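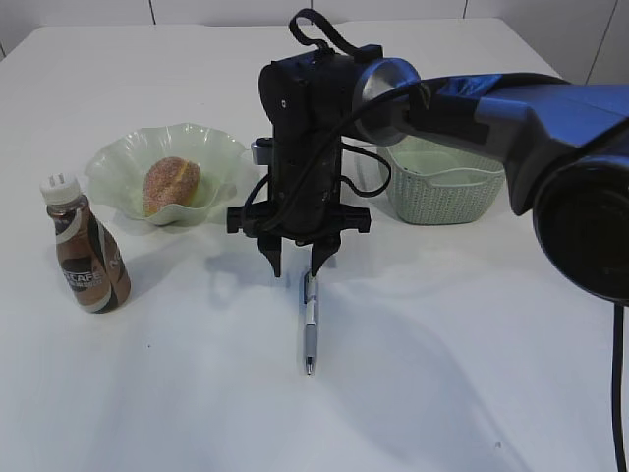

白い卓の上のコーヒー、緑のガラス鉢とパン、ペン。

卓上物品管理手順書 第3版 改訂メモ

手順書の第1章は「卓」の定義から始まる。卓とは、フェクラ棟541号室のタイル壁に接して置かれた白い天板をいう。脚は含まない。第2版まではこの一文がなく、天板の裏に貼られた付箋を卓上物品に数えるかどうかで、サティシュ・ガウタムと私のあいだに意見の相違があった。ガウタムは数えると言い、私は数えないと言った。付箋には電話番号が書いてあった。誰の番号かは記録されていない。

ガウタムは一月に退職した。引き継ぎ資料は封筒一つで、中身は物品台帳、鍵、それと未精算の領収書だった。鍵は合う錠がなかった。領収書の合計は4,000円で、品名はすべて「鉢」となっていた。

台帳によると、卓上の物品は次の区分で管理される。

区分A 筆記具および筆記具の容器
区分B 飲料
区分C 食品
区分D 区分A、B、Cを置くためのもの

ガラス鉢は区分Dである。縁が波形に広がっているため外径の測定値が安定しない。ガウタムは縁の山で測り、私は谷で測った。台帳には両方の値が鉛筆で書かれ、どちらにも二重線が引かれている。第3版では外径の欄を廃止し、「鉢、淡緑、一点物」とした。在庫品との取り違えが起きないので、実務上はこれで足りる。

区分Cについては説明が要る。

第1版の時点で、食品は卓上に置けなかった。禁止条項があり、署名欄もあった。第2版で条項が消え、代わりに「パンは鉢に入れること」という一行が入った。改訂理由の欄は空白である。ガウタムに口頭で確認したところ、理由は書いたつもりだったと答えた。いつ書いたのかと尋ねると、パンを食べながら書いたと答えた。それ以上の確認は行っていない。

以後、朝の点検時に鉢の中を確認すると、パンが入っている。種類は台帳に記載しない。数量も記載しない。点検者は有無のみを丸印で記入する。丸印の筆跡はガウタムのもので、退職の日の欄まで続いている。翌日の欄にも丸印がある。筆跡は私のものである。鉢にはパンが入っていた。

購入者を特定する作業には二週間をかけた。棟内の売店ドゥベイの伝票を閲覧し、該当する時間帯の販売を調べた。売店では毎朝、開店の直後に菓子パンとコーヒーが一組で売れていた。支払いは前払いの帳面からで、帳面の名義はガウタム、残高は十分にあった。受け取りに来る人物について店員に尋ねたが、店員は棚の補充中で見ていないと言った。翌日も補充中だった。

この件は手順書の適用範囲外と判断した。

第3章「筆記具の配置」は全面的に書き直した。旧版では、ペンは使用後ただちに容器へ戻すことになっていた。遵守率は低い。私自身の記録でも、戻した回数より戻さなかった回数のほうが多い。そこで第3版では、ペンの状態を「収納」と「卓上」の二つに分け、どちらも正常と定めた。異常は「不在」のみとする。これにより記録上の異常件数は大幅に減る見込みである。

卓上状態のペンは、天板の縁から300ミリ以上離して置く。この値は旧版から引き継いだもので、根拠資料を探したが見つからなかった。ガウタムの計算用紙が一枚残っており、そこには腕の長さと思われる数値と、椅子の高さと思われる数値、それから割り算の途中があった。商は出ていない。用紙の隅に「届けばよい」とあった。

引き継ぎ後の検証で、私は椅子に座り、縁から300ミリの位置のペンに手を伸ばした。届いた。鉢にも手を伸ばした。届かなかった。ガウタムは私より背が高い。

鉢を手前に移すべきか検討し、移さないことにした。移した場合、現状配置図の全面改訂が必要になる。配置図はオテオ社の旧式の製図ソフトで作られており、開ける端末が棟内に残っていない。

以上の草案を2021年10月31日に回覧に付した。回覧先は一名である。

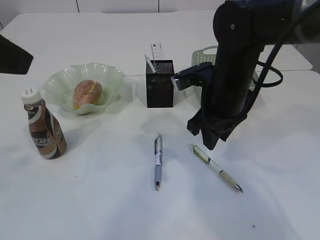 ヴィヴェク・ビシュトの意見は、区分Dの定義に穴があるというものだった。区分A、B、Cを置くためのものが区分Dならば、網目のペン立ては区分Aであると同時に区分Dでもある。緑の籠はどうするのか。何も入っていない鉢は、何を置くためのものでもない時間について、どの区分に属するのか。彼はこれを回覧用紙の裏に書き、表には承認の印を押していた。

私は回答を作成した。ペン立ては区分Aを優先する。籠は区分Dとする。何も入っていない鉢については、該当する状態が記録上一度も発生していないため、発生時に協議する。

回答を渡しに行くと、ビシュトは自席にいなかった。机には売店の紙袋が畳んで置いてあった。袋の側面に砂糖の粒が付いていた。私は袋に触れず、回答を机の右上に置き、時刻を控えて戻った。

その日の午後、ビシュトが541号室に来た。回答は読んだと言い、立ったまま卓の上を見ていた。
「協議は発生時でいいんですか」
「発生時で間に合います」
「残高があるんです」と彼は言った。「まだ、だいぶ」
何の残高かを尋ねるべきだったが、議事の範囲に含まれていなかった。私は「継続」と書いた。彼は私の手元を見て、字が読めないと言った。書き直した。

ガウタムの転居先はスコツカである。郵便は届くが日数がかかる。手順書の改訂時には前任者に一部を送付する規定があり、第3版も製本後に送った。返送されてきたのは受領票だけで、備考欄に質問が一つ書かれていた。

鉢は山で測ったのか、谷で測ったのか。

外径の欄は廃止した旨を返信した。投函したあとで定規を出し、もう一度測った。山で測った値は鉛筆の消し跡と一致した。谷の値は一致しなかった。私の以前の測定のほうに誤りがあったことになる。訂正を記入する欄がないので、値は天板の裏の付箋に書き足した。

付箋の扱いについては第4版で検討する。

翌朝の点検。飲料、有。鉢、有。パン、有。ペン、卓上。丸印を記入したあと、鉢を縁から290ミリの位置まで引き寄せ、配置図との差異を備考に書いた。手は届いた。点検終了時刻の欄を埋める前に区分Cの現物を一口かじり、丸印を消すべきかどうかを第2章で調べたが、一部が欠けた場合の記載方法はどこにもなかった。

丸印はそのままにしてある。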